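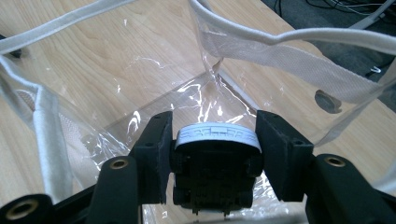 How to Clean, Reshape and Pack a Clear Vinyl Tote Bag

Clear tote bags are handy at the pool, at the stadium and in the trunk of the car, but they don't stay nice without a little care. They pick up fingerprints, they hold a crease, and they slump when you try to load them. The steps in this guide work for most soft clear totes with a flat base. You need a table, warm water and part of an afternoon, most of it spent waiting.

What you need

A table or counter bigger than the base of the bag
A bowl of warm water, 700 ml or so to a few drops of dish soap
Two soft cloths, one for washing and one for drying
A couple of bath towels
A piece of stiff cardboard for the base (optional)

Skip paper towels. They leave lint in the corners, and some of the rougher brands leave fine scratches that show up in sunlight.

Step 1. Let the bag warm up

Vinyl gets stiff when it's cold. If the bag has been in a garage or a car trunk over the winter, bring it inside and leave it for an hour before you unfold anything. Pulling open a cold bag is the quickest way to turn a fold into a white stress line, and those lines don't come out.

Step 2. Empty it and lay it down

Turn the bag upside down over a trash can and tap the base. Sand and crumbs collect along the bottom seams. Then lay the bag on the table and wipe the outside with a dry cloth to get the loose dust off before any water touches it.

Check the seams while you're there. Run a finger along each one, and look closely at the places where the handles are attached. A seam that has started to separate should be dealt with before you put weight in the bag again.

Step 3. Open the mouth and stand it up
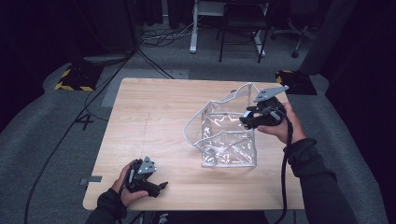
Oltier Home Notes
Storage and travel editor

A collapsed bag opens most easily from one corner. Set the base flat near the middle of the table, take hold of the rim at one corner and draw it up and out. The wall on that side will follow. Go on to the next corner and do the same, working around the rim until all the walls are up. Hold the rim itself and not the thin wall below it. If your bag has piping along the edges, like the white piping on this one, the piping is the best place to grip.

Don't worry if the walls fall back in a bit. At this stage you only want the base square on the table and the mouth open wide enough to get a hand inside.

If two layers of vinyl are stuck together, don't yank them. Slide your fingers between them from the open end and peel slowly. A little warm water run down between the layers helps.

Step 4. Wash the inside, then the outside

Dip the cloth, wring it out and wipe the inside from the top down. Do the base last. Sunscreen and hand lotion need a second pass with fresh soapy water. Wash the outside the same way, then go over everything with a cloth rinsed in plain water. Soap left on vinyl dries to a haze.

White trim usually needs extra attention. Use a soft toothbrush and a paste of baking soda and water, scrub along the trim in short strokes, and rinse well. Don't use the brush on the clear walls.

Things to keep away from the bag: acetone, nail polish remover, bleach, scouring powder and anything with a rough green pad on it.

Step 5. Take out the creases

Dry the bag with the second cloth first. Roll up the bath towels and stand them inside so they push gently on all four walls. Leave the bag in a warm room. Light creases relax in a few hours, and deeper ones can take a day or two.

To speed things up, use a hair dryer on its lowest setting. Hold it 8 inches away, keep it moving, and smooth the warm area with your palm through a dry cloth. Stop if the vinyl starts to feel tacky. Never use an iron, even with a towel in between.

Some creases are permanent. The sharp ones at the corners of the base, left over from the factory fold, are usually in this group.

Step 6. Add a base

A soft base sags as soon as you pick the bag up. Cut the cardboard a little smaller than the base, round off the corners with scissors and drop it in. Cover it with clear contact paper if the bag goes to the beach.

Step 7. Pack it

Start with the flat, heavy things and keep them in the center. Towels and clothing go around the sides – they hold up the walls and keep hard edges off the vinyl. Bottles stand upright in the corners. Keys and pens belong in a small pouch, both for the sake of the plastic and so that everyone at the gate isn't looking at them.

If you're taking the bag to a game or a concert, look up the size limit on the venue's own page. Limits differ, and a bag that was fine at one place may be turned away at another.

Storing it between uses

Stand the bag open on a shelf if you have the space, with a towel inside. If it has to be folded, fold it loosely along the lines it already has and put nothing on top. Keep printed paper out of it. Ink from receipts and magazines can transfer to vinyl, and by August you'll have a headline on the inside of your bag.

Next in this section: Getting Sand Out of a Zipper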